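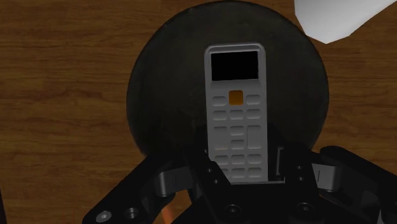

A gray handheld device with a blank screen. Calculators, cordless phones and remote controls can all be handed in under the new program.

Zekeson Opens Drop-Off Points for Small Electronics in Sowerby and Clerton

SOWERBY, Saturday, June 16, 2018 - Zekeson, the home goods retailer, will begin accepting used small electronics at seven of its stores in the Sowerby and Clerton areas. The service is free and open to everyone, including people who have not bought anything from Zekeson.

Each store will have a collection bin near the customer service desk. The bins are for battery-powered and plug-in items that one person can carry in one hand, such as calculators, cordless phones, remote controls, clocks, radios, electric toothbrushes and chargers. Items do not have to be in working order.

Large appliances, televisions, computer monitors, light bulbs and smoke detectors will not be accepted. Residents who want to get rid of these should contact their local waste office.

Customers are asked to take out loose batteries before dropping off a device. Batteries go in a separate box next to the bin, and tape for covering the terminals will be supplied. Devices with built-in batteries should be handed to a member of staff. Swollen or leaking batteries cannot be taken at any store.

The program follows a trial at the Clerton store last year, in which customers handed in 1,328 items. Remote controls were the most common, followed by phone handsets and chargers. Of the items received, 76 were in good enough condition to be repaired and sold. The rest were taken apart for metal and plastic.

Collected items will be sent to the Clositz sorting center, where they will be checked by hand. Working devices will be cleaned, tested and passed to resale shops. Anything with a memory, such as a phone that stores numbers, will be wiped first. Zekeson recommends that customers also clear their own data before leaving a device, as items cannot be returned once they are in the bin.

The bins will be emptied every three days. They can be used during normal store hours, and no receipt or proof of address is needed. Schools and offices with more than one box of items should call the store ahead of time to arrange a drop-off.

Zekeson will review the program in September and decide then whether to add bins at its remaining stores.

About Zekeson
Zekeson sells kitchenware, bedding, lighting and small appliances through its stores and by mail order. Its head office is in Sowerby.

Store addresses and opening hours are available at any Zekeson customer service desk.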